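Shelves Full of Squares: Why Cubbies Are So Clever

Look around your classroom. Is there a shelf with lots of little boxes in it? Each little box is called a cubby, and it's one of the best ideas anyone ever had for keeping things tidy!

A plain long shelf is like one big room. Put a round orange on it and the orange can roll all the way to the end, bumping everything it meets. A cubby shelf is more like an apartment building. Every box has a floor, a ceiling and walls, so a rolling orange doesn't get very far.

The boards that stand up are called dividers. They do two jobs at once! They keep your things apart, and they hold up the shelves above them, so even a wide shelf doesn't sag in the middle.

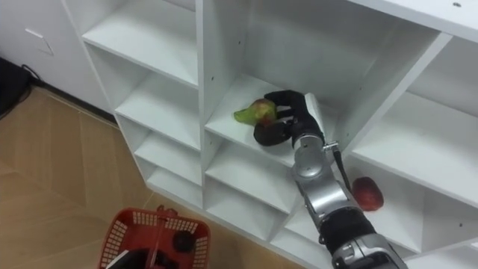
Fruit and white cubbies go together nicely.

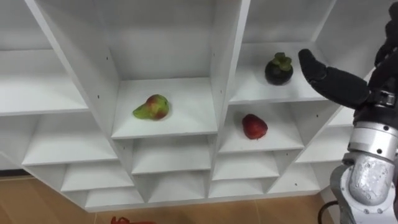
Fruit is great for a sorting game, by the way, and we love this one. It's called Ferkau, and you need 3 kinds of fruit and a shelf with at least 16 cubbies (a smaller one works too, the game just goes faster). One player puts each fruit in its own cubby while the other player looks away. Then you get 27 seconds to look, and you have to close your eyes and say where everything is. "The pear is in the second row, next to the wall!" When you say the row and then the column, you're using a grid, the same way people find places on a map.

Want to make your own cubbies? Ask a grown-up for 2 empty shoeboxes and some strong tape. Lay the boxes on their sides, stack them up and tape them together. You can keep adding more boxes whenever you find them. Ours has toy cars on the bottom and a sock collection on top!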